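## 3. Teaching the arm its first pick

Right, this is the bit I enjoy most! The arm is on its base, the servos answer, and now you get to show it what to do. 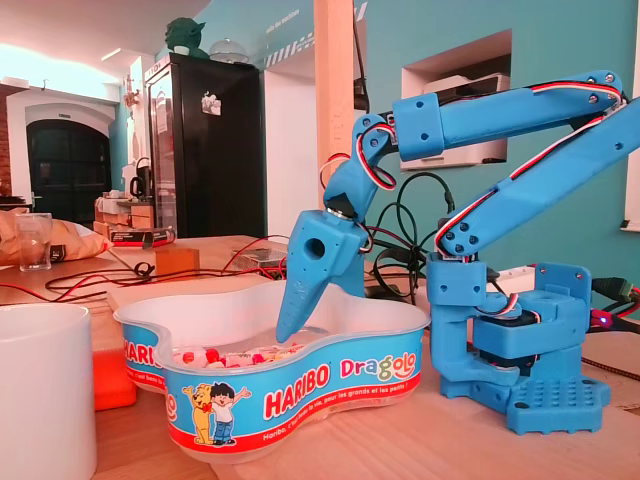
*Fig. 3: Gripper pointing down into the sweet tub, wires clipped along the top of both segments.*

I teach with wrapped sweets because they're light and cheap, and a dropped one does no harm. Any open tub will do (mine's a Haribo one), so long as the gripper can get down past the rim.

### Before you start

- Load the Stillura recorder and check that it lists every joint.
- Clear the space the elbow swings through. I've knocked a drink over doing this, so mugs go well back.
- Follow the servo wires from shoulder to wrist with a finger. They need a bit of slack at each joint.

> **Caution:** Hold the upper arm before you switch the servos to soft mode. The whole thing drops the moment they let go, and the gripper lands first.

### Showing it by hand

1. Pick **Soft mode** in Stillura, still holding the arm.
2. Move it to the rest pose and press **Mark**.
3. Bring the gripper over the tub, fingertip down, and stop just above the rim. Press **Mark** again.
4. Lower it slowly into the sweets. I count to 3 on the way down, otherwise I rush it and the playback looks like a pecking hen.
5. Close the gripper with the slider. Don't squeeze it with your fingers, as the servo won't record the grip properly.
6. Lift straight up, swing clear of the tub, open, and press **Save**.

Do that 5 times, starting from a slightly different spot each time. Two or three will run, but it gets confused as soon as the tub shifts.

### Showing it by remote

If your hands keep getting in the way, use the Ornel handset instead. Steps 2 to 6 are the same, only you leave the servos stiff and drive with the sticks. Set the speed to 2 for your first go. At 100 it's frankly alarming and I never use it indoors.

> **Note:** The handset and soft mode can't be on together. If the sticks do nothing, look there first.

### Playing it back

Press **Run** and keep a hand near the power switch. If the finger catches the rim, delete that recording and do it again a little higher. Trimming it in the editor has never worked well for me. Sorting into colours comes in section 4.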